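Gallery: Red Sunglasses and Company

Posted 2021-05-10

Ileana Oprea bought her red sunglasses in April, two days before it rained for the rest of the month. They have lived on the wooden table at Kostau ever since, along with the case, a blue cloth and whatever else washes up there. She paid 29 for the lot and considers it a triumph. Pantelis Michailidis considers it 29.

Three pictures from the table, which has had a longer career than any of us and has the specks to show for it. 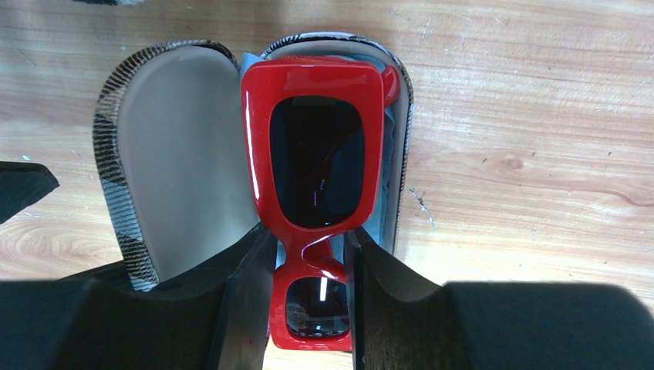
Cherry red, very dark lenses, plaid case. Subtle was sold out.

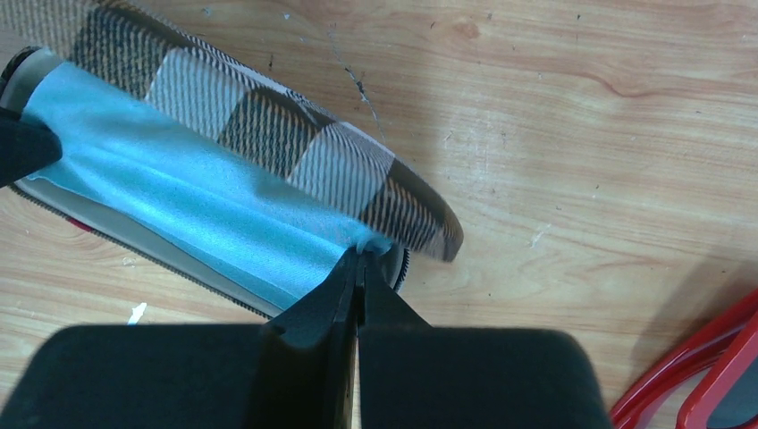

More plaid, with some blue fabric tucked along it. Quiet tastes were never on the agenda.
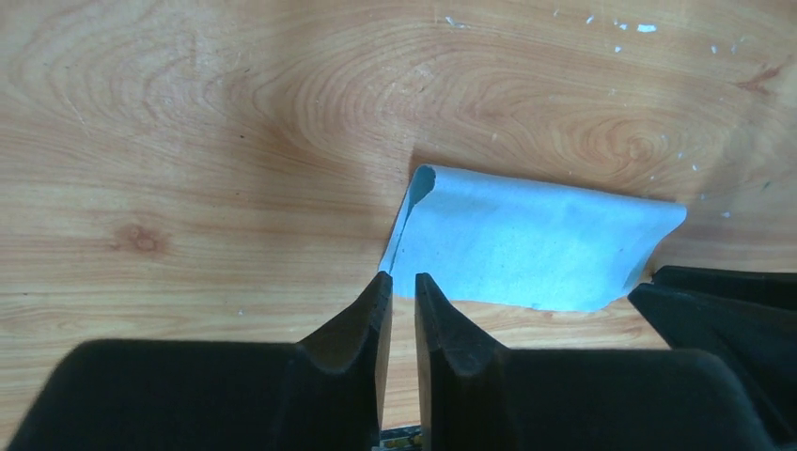 Light blue cloth, curled up at one end, on wood grain that would like some attention too.

Sorin Cozma has asked whether the table will be sanded before summer. It will not. Vasilică Barbu still holds that it dates from 1899, a figure he got from the man who sold it to him. Requests to borrow the sunglasses go to Ileana, who says no.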